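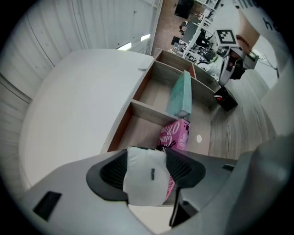
How do you teach a robot to tidy a shelf?

You could try shouting at it. Robots are very good at ignoring that.

You could write down every tiny move instead. Open fingers. Go left a bit. No, less than that. Janaka Wickramasinghe once tried this for a single book and gave up at line 122, when the robot had only just found the shelf.

So people show it. They take a gripper in each hand (a gripper is a robot's hand with a handle for a human) and do the job themselves. The fingers only open and close, so picking up a book becomes strangely difficult. Try it at home with two pairs of kitchen tongs and you will soon feel sorry for robots.

Those black and white squares on the grippers work a bit like name badges. A camera can spot them and work out where each gripper is and which way it is tilted.

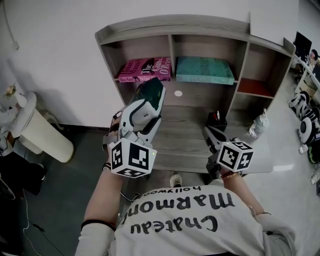 Two grippers, two books and a shelf, seen from overhead.

Once is never enough. A robot called Ovov needed 900 goes at one shelf before it stopped posting books down the back. Each go took roughly 15 seconds, plus time for sighing.

Afterwards a computer looks through all the goes and hunts for what they share. It learns the good bits. It also learns the bad bits, so if you always bump the shelf first, guess what Ovov does?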